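Lista de revisión previa: expediente por exposición a amianto
Preparada por Marcelino Cavalcanti para el despacho Hesby. Revisión de febrero.

1. Historial laboral: COMPLETO
¡Qué alegría ver un historial así! Drellel y los talleres Urenov aparecen con sus turnos y secciones, y los nombres de dos compañeros dispuestos a declarar.

2. Informes médicos: FALTA UNO
Tenemos la biopsia y las radiografías. Pedir la espirometría antes de seguir.

3. Foliado: CORRECTO
1.724 folios, todos legibles. ¡Un trabajo estupendo del equipo de archivo!

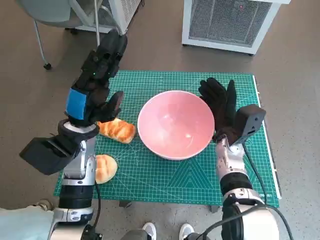
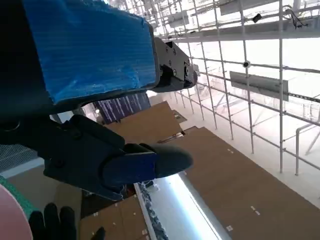
4. Exposición doméstica: PENDIENTE
Este apartado me entusiasma, porque muchas familias descubren aquí que también pueden reclamar. Preguntad quién sacudía y lavaba la ropa de trabajo, dónde se dejaban las botas y si se comía en la misma habitación. Las preguntas concretas despiertan la memoria mucho mejor: un cuenco rosa y dos panecillos como los de la primera foto, puestos sobre algo tan corriente como una base de corte verde, bastan para que alguien empiece a contar cómo era la mesa de su casa. Anotadlo con sus propias palabras.

5. Plazos: REVISAR
Quedan cuatro semanas para presentar alegaciones. Confirmar el acuse de recibo.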